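Madetti Tabletop Assistance Project
Progress report to the Riis Fund
Prepared by the project office, Stallevville, Jan 4, 2026

Status in short

The work is behind the plan in one area and on plan in the rest. A control fault on the small arm stopped all powered trials for nine working days. There were no injuries. One plate was chipped and one wrist bracket was replaced. The cause of the first fault has been found and fixed. A second, less frequent fault is still open, and this report asks the Fund to agree to a change in the order of the remaining work.

The fault

The arm is meant to stop and hold its position if it loses contact with the control computer. During a repeat of the toaster approach it did the opposite. The link dropped, the arm held for a moment, and then it finished the last move it had been given at full speed. The gripper came down on the rim of a plate and pushed it into the wall. The operator hit the power switch and the run was abandoned.

We went back through the logs and found that the same thing had happened four times before. On those occasions the arm had been close to the end of its move, so the extra travel was small and was taken for ordinary overshoot. It should have been caught earlier. Our log review looked at failed runs only, and those four had been marked as successful.

The toaster is used as an obstacle and as a target for positioning. It is not plugged in during arm trials and has not been at any point in the project. That rule was in place before the fault and has not changed.

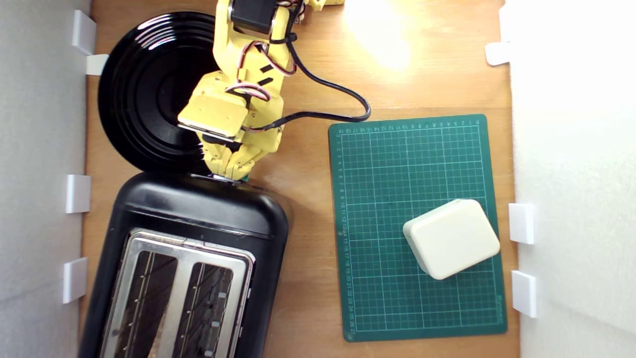 The distance between the arm and the objects it works near is small by design. The Fund's interest is in kitchens where a person has limited reach and little counter space, and a layout with wide clearances would not tell us much. It does mean that a bad stop can turn into a contact very quickly. The original safety plan assumed that the hold function would always work, and it gave no second line of protection apart from the operator.

Cause

The motion program keeps a short queue of positions. When the link was lost, the hold command was sent correctly, but the queue was not cleared. When the link came back, even for an instant, the arm took the last position in the queue as current and went to it. The speed limit is applied at the point where new positions are written, so a position already in the queue was not limited.

The link itself was dropping for a separate reason. A power supply bought from Westau to replace the original unit sags when several joints start to move together. We had checked its rated output and had not tested it under load. The supplier has been told and we are waiting for an answer. For now we have gone back to the original unit.

What has been changed

The queue is now cleared on any loss of contact, and the arm will not move again until the operator confirms it at the keyboard. The speed limit is applied a second time, just before each move is carried out. Closing speed near any object has been cut by 20 percent. The power switch has been moved to the operator's side of the table, where it can be reached without leaning across the arm.

We then ran the approach sequence 2297 times without objects on the table, pulling the link at random points. The arm held on every run. Trials with objects have started again with the operator present at all times. Unattended overnight runs are still suspended.

Remaining problem

A shorter dropout still shows up in the logs. The arm now stops safely when it occurs, so we treat this as a reliability problem and no longer as a safety one, but it ruins the run each time. It has been seen with both power supplies. The two explanations we are working through are a poor connection on the control board side and strain on the arm cable when the wrist turns.

Board-side checks are being done first. Connectors are being reseated and the leads swapped one at a time, with a set of runs after each change so that we know which change made a difference. This is slow, and changing everything together would probably clear the fault sooner. We would then be unable to say what it was, and the second arm is to be built to the same design.

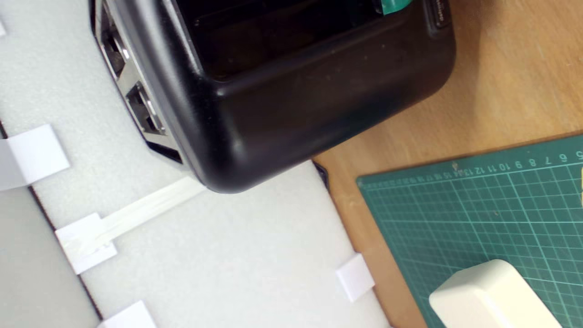

Effect on the schedule

The placing trials, due to finish this quarter, will now run into April. The grip and lift trials were finished before the fault and their results stand. We have rechecked those logs for the same queue error and found no sign of it.

We ask the Fund to let us move the second arm behind the placing trials. Under the present plan the two would overlap, and we do not want to build another arm until the dropout is explained.

Budget

No additional money is requested. The wrist bracket was printed in house and the plate came from stock. Staff time lost to the fault has been covered from the amount set aside for overnight supervision, which is not being spent while those runs are suspended. If they do not restart before the placing trials end, we will propose a use for the balance.

Decisions needed

1. Approval of the revised order of work.
2. Agreement that overnight runs stay suspended until the Fund has seen a written account of the remaining dropout.
3. Confirmation of whether the Fund wants the full fault logs or the summary only. The full set is large and would be sent separately.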